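Zomska Adult Catalog -- Listings and Compliance Meeting
Minutes, 02/10/2024

Present: catalog desk, compliance, billing, studio liaison for Plolwood. Apologies from legal.

1. Minutes of the previous meeting
Approved with one correction. The Plolwood license covers streaming and download, not streaming only.

2. Catalog migration
The catalog desk reported that 2705 titles have been moved to the new listing system. Of these, 17 were held back with missing performer age and consent records. They remain hidden from members and from search until the records are on file. Plolwood will supply scans for its own titles. Titles from closed studios will be withdrawn if no records can be located by the end of June.

3. Episode synopses
The synopsis field is limited to 2000 characters. Several older entries for the Belline series run over and are being cut off in mid-sentence on the listing page. The desk will shorten them by hand. Synopses must state that all characters are adults and must match the scenes in the current edit -- two Belline entries still describe a scene removed from the re-release.
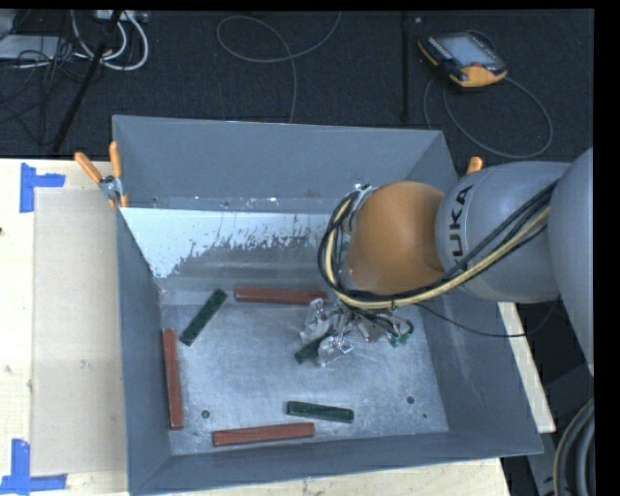

Does a re-edited episode need a new listing number?

Only when the running time or the cast changes. A new cover or a corrected synopsis keeps the old number, and the date of the change goes in the notes field.

4. Age check at sign-in
The Pollock module is live on the main site and in test on the mobile site. Failed checks now return the visitor to the entry page with no preview images loaded. Compliance asked that the log keep the result and time of each check only, with no copy of the document. Agreed.

5. Billing
The statement descriptor has been shortened. Refund requests for duplicate charges stand at 9, all from the same billing run. Billing to clear these before the next renewal date.

6. Actions
Catalog desk: shorten Belline synopses, correct the two outdated entries.
Plolwood liaison: send outstanding records.
Compliance: write up the log rule from item 4.
Billing: close duplicate charge refunds.

Mobile trailers were deferred to the next meeting.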